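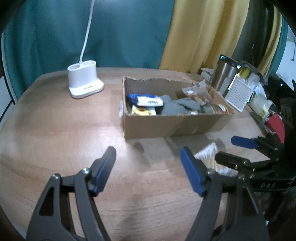

Salto hand-held gripper: safety notice and replacement fingertip pads

Shop > Grippers > Hand-held > Salto > Notices and spare parts

Overview Fitting Spares Returns Contact

Filed under: Grippers & end tools / Service notices

Please read this page before you use a Salto gripper that was delivered before March. We have found a fault in the fixing of the blue fingertip pads, and on a small part of the grippers a pad can come off while the jaws are closing. The tool stays on sale, with the corrected pads, and the owners of older tools can receive a new set without cost.

What went wrong

The Salto has two black jaws, and each jaw carries a blue rubber pad at the tip. Behind the rubber there is a thin backing plate, and this plate is glued into a seat in the jaw. At our workshop in Fevville we changed the glue last year, to a type that dries faster. It was a good glue for the rubber but it did not hold so well on the seat when the tool was used many hours in one day.

The first report came from a customer who packs mixed household goods into boxes. One pad turned a little to the side, the customer pushed it back by hand and continued. On the next Thursday the same pad fell into the box, and the bare tip made a hole in a bag of food. The customer stopped the work and wrote to us the same evening.

We sold 1,097 grippers with this glue. We asked all the owners to test them, and 439 have answered until now. From these, 13 had a pad that moved under the thumb, and in two cases the pad was already lost. We have no report of an injured person. The tip without pad has a hard edge, however, and it can cut skin, so we treat the fault as a safety matter.

Which tools are concerned

Look at the inside of the handle, near the battery cover. If there is a small letter F after the serial number, the tool has the old glue. Tools with the letter G are already corrected. If you cannot read the letter, please treat the tool as an F and do the test.

How to test your pads

Switch the gripper off and take out the battery. Open the jaws by hand until they stop. Hold one jaw firmly below the pivot screw and press the pad sideways with your thumb, first to the left and then to the right, for 15 seconds in total. Do the same with the second jaw.

A good pad bends a little, as rubber does, but its lower edge stays in the seat. If you see a gap at the lower edge, or if you hear a click, do not use the tool again before the pads are changed. Please do not repair the pad with your own glue. Two customers did this and the seat was damaged, and then we had to change the whole jaw.

If you work with two grippers, test both of them. A pair is usually from the same delivery but we have seen pairs with mixed letters.

The replacement set

The new set has four pads, so it is enough for one pair of grippers. The pads are held by a small pin as well as by glue, and they cannot turn in the seat. The rubber is the same as before, in the same blue, and the grip force does not need a new setting.

In the set:
Four fingertip pads with backing plate
Four pins, and one spare pin
A tube of Skellar two-part glue
A plastic tool to push out the old pad

Fitting takes less than half an hour for one gripper. After this the glue must rest overnight, with the jaws open and nothing between them. Please respect this time also when you are in a hurry. We tried it with a shorter time and one pad moved again.

If you record your work with the Fu software, make a new calibration of the opening width after fitting. The new pads are slightly thicker and the old values will be wrong.

Price and delivery

For tools with the letter F the set is free and we pay the postage. Send us the serial number with the contact form, you do not need the invoice. For other tools the set can be ordered as a normal spare part.

If you prefer that we do the fitting, send the gripper to Fevville without the battery. We return it with a test sheet. Old pads can go in the same parcel, we are glad to have them because we still want to see how the glue has aged.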